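We use cookies to keep this site working and to see which pages people read. Accept all | Manage choices

Chapter 4
Starting a Goalball Club from Nothing

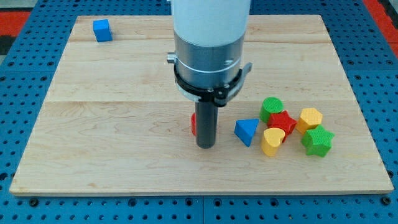
I learned most of what's in this chapter by getting it wrong in Lillby, where I helped start a goalball club with one ball, a borrowed school gym and a roll of tape that wouldn't stick to the floor. If you've read Chapter 3 you already know the rules of the game, so I won't go back over the throwing zones and the ten-second count. What I want to talk about now is how you get from "we should have a team" to six people on a court in November.

Let's start with the room, because that's where I'd start if I had to do it again. A goalball court is 18 meters long and 9 meters wide, and you need space outside the lines too. Plenty of school gyms can fit that. Far fewer are quiet. The ball has bells in it and the players are all wearing eyeshades, so sound is the whole game! Our first gym had a ventilation fan that kicked in every few minutes and drowned out the ball completely. Go and stand in the place at the exact hour you plan to rent it. Close your eyes. Have a friend roll the ball from one end to the other, and listen for a weight room next door or a dance class upstairs (we had both, on different evenings).

Next comes the tape. Court lines in goalball are made with string laid under tape, so players can feel where they are with their hands and feet. It took us 50 minutes to lay a full court the first night, which left us very little time to play on it. When we moved to the hall in Trelska we got permission to leave the team area lines down all week, and that changed everything. Ask about this before you sign. Some floor finishes lift when you pull tape off, and I'd try a short strip in a corner first.

Then there's money. Our budget for the first season was 4,000, and more than 300 of that went on eyeshades and pads alone. I had put down nothing at all for travel, which was silly of me, as our closest opponents were in Kiiskinen and a good part of our team couldn't drive. Put travel in first. We ended up setting aside 500 for shared vans and it was gone before spring. You'll see the full budget sheet later in this chapter, with my bad guesses left in.

Finding players was slower than I expected. I made posters. Posters! For a sport meant for people with little or no sight. What worked was phone calls, the local radio station, and an open evening where anyone could put on eyeshades and have a go, sighted brothers and sisters included. A lot of clubs let sighted people play at the local level, so check what your league says before you turn anyone away.

In this chapter we'll look at:

choosing and testing a hall
laying and caring for a tactile court
a first-season budget
running an open evening
your first friendly match, using our trip to Rondley as the worked case

Keep a notebook going as you read. I'll ask you to draw up a plan for your own town by the end of section 4.3, and it goes a lot faster if you've already made a few calls.

4.1 Choosing a Hall

Make a list of every indoor floor within a bus ride of where your players live. Churches and community centers count, and so do old warehouses if the floor is smooth.

Related chapters
Chapter 3: The Rules of Goalball
Chapter 5: Coaching by Voice and Touch
Chapter 6: Referees, Scorers and a Quiet Crowd
Chapter 9: Tandem Cycling for Beginners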